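Ovivlow Twenty practice amp: six months in the spare room

I've been playing in pub bands since I was old enough to carry my own gear through the side door, and in all that time I've never owned a small amp I actually liked. They've all been fizzy little boxes that made a decent guitar sound like a wasp in a biscuit tin. So when the shop in Trondham rang to say they had one of the new Ovivlow combos on the floor, I went along mostly for the drive (and the bakery next door, if I'm truthful).

It's a 20 watt combo with one speaker, two channels and a spring reverb, a real one -- you can hear it complain if you bump the cabinet. I paid $207 with the cover thrown in. The footswitch is extra, which I thought was a bit cheeky.

The clean channel is lovely. It's round and warm and stays that way until the volume is past halfway, and then it starts to break up in a manner that flatters single coils no end. I've spent whole evenings on three chords and not noticed dinner going cold. The dirty channel took me longer to love. With the gain above 6 it gets woolly, and my humbucker guitar turned to porridge until I rolled the bass nearly off. Set it low, push it with a pedal, and it's a different animal altogether.

For comparison I had my old Disevov beside it, the one everybody in my street must be sick of by now. The Disevov is louder and has the better headphone socket. The Ovivlow has the better everything else, and it's light enough to carry up the stairs one-handed with a cuppa in the other.

Grumbles? The power light is a fierce blue that would do for a lighthouse, the handle squeaks, and the knobs are numbered in a grey you can't read after about tea time. I also took it to a rehearsal at the Ogunleye rooms in April, and against our drummer it simply vanished. Miked up it was grand, though, and our singer asked me to leave it there, so take that as a recommendation.

Would I buy it again? Yes, and probably in the cream colour this time. 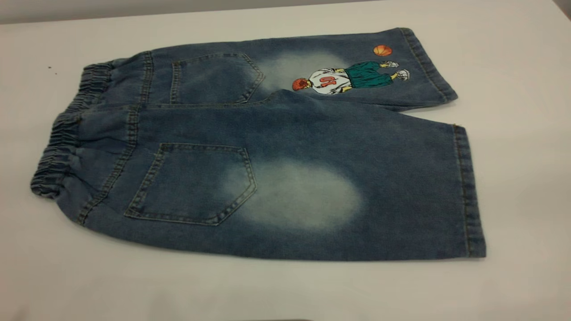

Mine was $162 second-hand without the cover, and I agree with you on the bass control, but I'd stick up for the dirty channel. Try it with the reverb right off and the treble at half before you reach for a pedal. The squeaky handle went quiet once I'd tightened the screws at both ends.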